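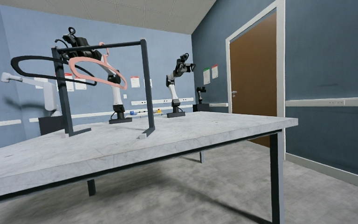

Reading time: 5 minutes

7 September 2019
By the Workska news desk

Yvonne Hartley has spent most of the summer on clothes hangers. She is a controls engineer at Pernodell, which builds handling equipment for garment warehouses, and her job since spring has been to pick the controller that will go into the company's next two-arm cell. The choice came down to two products, Yimyam and Iltora. She ran both of them on the same simulated arms, with the same gripper, and asked each one to put plastic hangers on a rail.

"People hear hangers and think it's a joke task," she said when we spoke at the company's office. "Then they try to write down what the wrist has to do, and they go quiet. You have a hook that has to come over a bar from above. You're holding the hanger somewhere else, so the hook is out at the end of a lever. A small error at the wrist is a big error at the hook."

Pernodell did the whole comparison in simulation. The model is a plain room with a table in it, two arms on the table and a small rack. Hartley said the team considered a bare floor and no walls, which would have rendered faster, but the cameras in the finished cell will be looking past the rack at whatever is behind it. She wanted taped-up paper, a door and some sockets in the background.

"If your vision works against a clean gray void, you've learned that it works against a clean gray void," she said.

The hangers were modeled as one rigid piece each, with a hook and a long, flattened loop. She used more than one color, including pink and black. The black ones gave more trouble. The gripper is black, the cables are black and the rack is dark gray, and in some camera views the position estimate for a black hanger would jump when it passed in front of the wrist. Neither controller is responsible for that, she said, but they handled the bad estimates in different ways, and that difference ended up mattering to her.

Yimyam follows a planned path closely. When the estimate of the hanger's position changed in the middle of a move, it stopped, planned again and carried on. Iltora blended the new estimate into the motion without stopping. On a good day Iltora looked better. The arm came in over the bar in one smooth move and let go.

"I was ready to buy it in the first week," Hartley said. "I'd told my manager as much."

She changed her mind after watching what happened when the estimate was wrong for a short time and then came right again. Iltora would start to steer toward the wrong position, then swing back. In open air that cost nothing. Close to the bar, the hook sometimes touched the wrong side, and from there the controller kept pushing. Yimyam, having stopped, was usually still short of the bar when the good estimate returned.

The two were tested from 26 starting positions. In some of them the rail was bare, and in others it already had a hanger on it. Hartley said the second kind is the one to look at, because a rail in a warehouse is almost never bare.
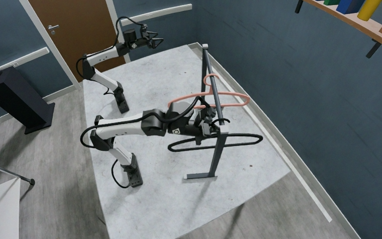
"With a hanger already on the bar you have two long loops that want to be in the same place," she said. "The new one has to go on without dragging the other one along. You can hook the bar perfectly and still make a mess."

She counted a run as good if the hook was over the bar, the gripper had let go and backed away, and anything that had been hanging there before was still hanging there. The last condition was added in August, after a colleague noticed that runs were being passed with a hanger lying on the table. All the earlier runs were checked again from their logs.

There were 1,466 runs altogether. Of those, 936 went into the final comparison, split evenly between the two controllers. The others were made while settings were still being changed, and she left them out. She would not give us the success rates, which Pernodell is keeping to itself until it has signed a supply contract. She did say that on a bare rail the two were close enough that she would not choose between them on that result, and that on an occupied rail they were not close.

I asked whether the gripper could have made up for the difference. She thought it could have, in part. The one in the model has open, angular fingers, and it holds a hanger firmly along one direction and less firmly along the other. If the hook catches on something, the hanger can turn in the grip. A gripper with softer pads might hide a lot of what Iltora does near the bar, and she plans to look at that separately. For this round she kept the hardware fixed.

"Otherwise I'd have changed two things and argued about it until Christmas," she said.

Cables took up more of her time than she had planned for. Both arms carry them along the upper link and over the wrist in a loop, and the first version of the model treated them as decoration. Yimyam's planner will route close to anything it has been told is harmless, and it took the wrist past the rack with a loop of cable going straight through the upright. She gave the cables a simple collision shape after that, a fat tube, and reran everything. It made the motions slower with both controllers.

On setup, she preferred Iltora by a long way. She had it moving an arm on the first afternoon. Yimyam took most of a week, partly from a units mistake of her own and partly from a manual that describes the joint limits in one chapter and the file they go in somewhere else. Its error messages are short. One of them was a number with no text, and she had to write to the company to find out what it meant. They answered the same day, she said, and the number meant the license had not been activated.

The two-arm side of the test is less complete. Both controllers can run a pair of arms from one program, and both kept the arms from hitting each other in every run where she asked them to. What she has not tried is handing a hanger from one arm to the other, which the finished cell will have to do for part of each shift. She expects that to be harder than the rail. Two grippers on one rigid hanger will fight each other if either is slightly off, and a simulated contact between plastic and a metal finger is, in her words, "the part of the simulator I trust least."

That is also her answer to anyone who asks why Pernodell did not test on real arms from the start. It has two on order. The rack is being made in the company's own shop to the dimensions used in the model, and the first thing she will do is repeat the starting positions that separated the controllers, beginning with the occupied rail and a black hanger. If the order comes out differently on the bench, she will say so to her manager and start over.

For now her recommendation is Yimyam, with a request that the company pay for training. She has kept the Iltora license running until the arms are delivered.

Related
Choosing a wrist camera for dark parts
Pernodell moves garment line to a larger building
Modeling cables: how much detail is enough?
Two arms, one program: notes from a first installation

Last updated 7 weeks after first publication: spelling of a product name corrected.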